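Plaruveo media player app: review
By Mamta Malhotra
19/02/2026

Plaruveo is a media library app that pulls films, music and home videos from your own drives into one menu. I have used it as my main player since September, first on a laptop and then on a small box under the TV.

Setup is simple. You point it at a folder, pick the type of content and let it scan. My film folder has 881 files in it, and the first scan matched all but 3 of them. The ones it missed had odd file names, and renaming them fixed it. Music went less well. Of 1049 tracks, 542 ended up under "Unknown Artist" until I switched the tag reader from automatic to manual.

Playback is good. Large files start quickly over a wired connection, subtitles stay in sync, and the player remembers where you stopped on every device. The remote control app is basic but it works. I would like a sleep timer that can be set without going through four menus.

The add-on page is the weak spot. There is a decent radio add-on and a weather screen, but many of the others have not been updated in a long time and the search box ignores anything in the description field. Sellero, which I used before this, has a smaller catalog that is better kept.

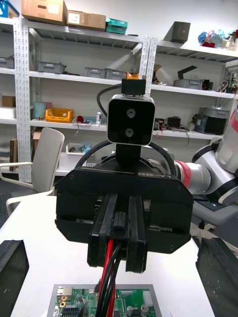 Black gripper with red and black cables, over a green circuit board.

The free version covers one library and two devices. The paid version adds more users, parental locks and automatic backup of your settings. I paid for the backup after losing my playlists in an update – they did not come back, and support took a week to say so.

If you mostly watch files you already own, Plaruveo is worth installing. For a large music collection I would stay with Sellero for now.

Last updated: version details and pricing checked at time of posting
Contact | © Skutwood Reviews | Back to top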